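Hello and welcome! This folder holds the Plasley word list, 3,089 household words and sayings collected from people who grew up in the valley - mostly kitchen talk, weather and scolding.

## What's inside

- `words.csv` - one entry per row, with spelling, meaning and the speaker's village
- `sayings.csv` - 181 longer phrases, lightly tidied by Vasylyna Yatsenko 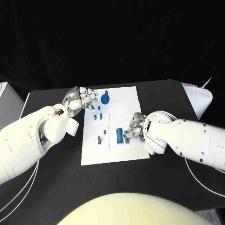 *Small blue parts on a white sheet, black tabletop.*

Spelling was a long argument, and you'll still find traces of it. Bent Kvaran preferred the old double vowels and I mostly gave in, so please search both ways before you decide a word is missing.

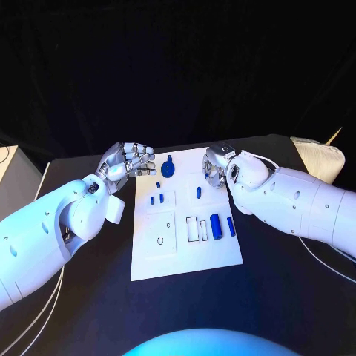 Village names follow the May survey, except for 43 rows where the speaker moved as a child and we kept both places, split by a semicolon.

Corrections are very welcome, especially from grandparents! Send them to Chia-jung Tu.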